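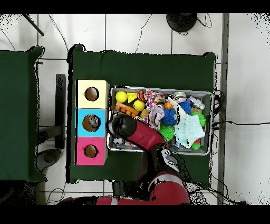
According to Anneli Saarela, the price is the first thing every visitor asks, and she prefers to answer it last. The Pullside sorting kit is rented by the month, she told us, and the shortest contract is nine months.

Visits > Northern trip > Florno open day

I went to the Florno open day with Babita Pandey on 1 March 2022. We were 16 visitors in the group, mostly from small warehouses like ours. The kit is one red arm with a gripper, the software, and two days of training at your place. For the demonstration they use toys in a gray metal tray, with balls, pieces of cloth and a building block all mixed, and three boxes with round holes stand beside it. I liked this choice, as our returns are also mixed like this.

Babita asked about soft goods. Anneli answered that cloth is slower than balls and that they will have a new gripper for it in July. The arm needs its own table, and I must measure if we have the place for it near door 19.

The coffee was good but the hall was cold. We will ask for a written offer for one kit, and also for the cost of a repair visit, which is not in the brochure.

9 comments | 16 shares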